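Furniture and Small Storage, Unit 4
Handout for the evening group
Prepared by Khairul Sembiring

Please read this before we meet. Last time we finished with shelves, and many of you asked about small boxes with drawers, so I moved this topic earlier than I planned.

1. Where a small box should stand

A small box with a drawer needs more space than its own size. When the drawer is closed, the box takes only its base. When the drawer is open, it needs also the length of the drawer in front, and a place for the hand. Students often measure only the first one.

My rule is to pull the drawer fully out, measure from the back of the box to the front of the drawer, and add 10 cm for the hand. Write this number on your sheet under "working depth". If the table is less deep than this number, choose another table.

A box near the wall leaves the front of the table free for work. If the lid is hinged at the back, leave a gap behind it, so that it can open. If the lid lifts off, you need a free place to put it down.
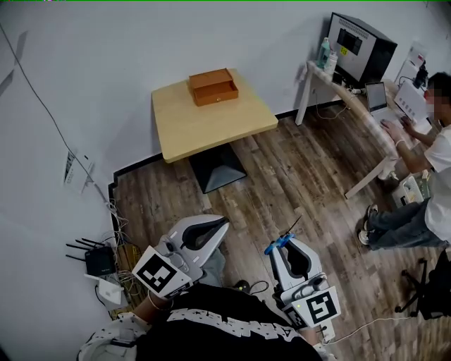

2. The table under the box

A table with one central base is comfortable for the legs, and it is easy to sweep under it. The weak point is the edge. If a heavy thing stands far from the center, and somebody leans on the same side, the table can tip. With four legs in the corners this danger is smaller.

Before you put a box on such a table, do these checks:

Press with your palm on each side of the top, one after another. It should not rock.
Look at the floor. Old planks are seldom level, and a table can be good in one place and bad half a meter away.
Open the drawer with one hand only. If the whole box slides toward you, put thin felt or cork under it.

In the Wattimena exercise book the same checks are on the last page, with drawings.

3. A drawer that sticks

Do not pull harder. Take the drawer out, turn it over and look for shiny marks on the sides and the bottom. They show where it rubs. Rub a dry candle on these places and try again. Use sandpaper only if the wax does not help, and take away very little. Wood swells in wet months and in a dry month your drawer may become too loose.

Homework

Choose one box with a drawer at home. Write its closed depth and its working depth, and make a simple drawing from above with the table and the wall. Sheets can be given to me or to Hafiz Saragih until 30th December. Maximum is 4 points, and one of them is for clean writing of the measurements.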